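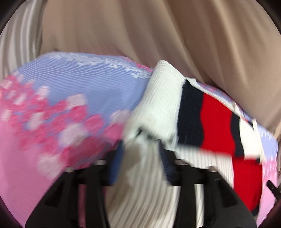

Sorting Day: Getting Through the Clothes Mountain

I love a good fabric pile! Pull everything out, tip it onto the bed and sort by weight before you sort by owner. Thin cottons and pleated things go on hangers, anything stretchy gets folded, and knits get a stack of their own.

Set a timer for 15 minutes and stop when it rings. You'll be amazed how far you get, and the rest can wait until after supper.

Folding Knits So They Keep Their Shape

Please don't hang your sweaters – the shoulders grow little bumps and they never quite go away. Lay the sweater face down, bring each side in toward the middle, tuck the sleeves flat along the back, then fold up from the hem. Thick ribbing likes two big folds better than three small ones. 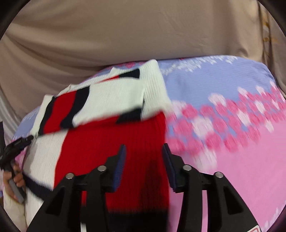

Heavy ones go at the bottom of the stack, and I turn the whole stack over once in August to shake out the dust and check for moth holes. My neighbor Yogesh Awasthi swears by cedar blocks, and he's converted me. Sand them lightly when the smell fades and they come back good as new!

Pilling? A dry sponge with a rough side works wonders. Go in one direction only, and go easy on the elbows.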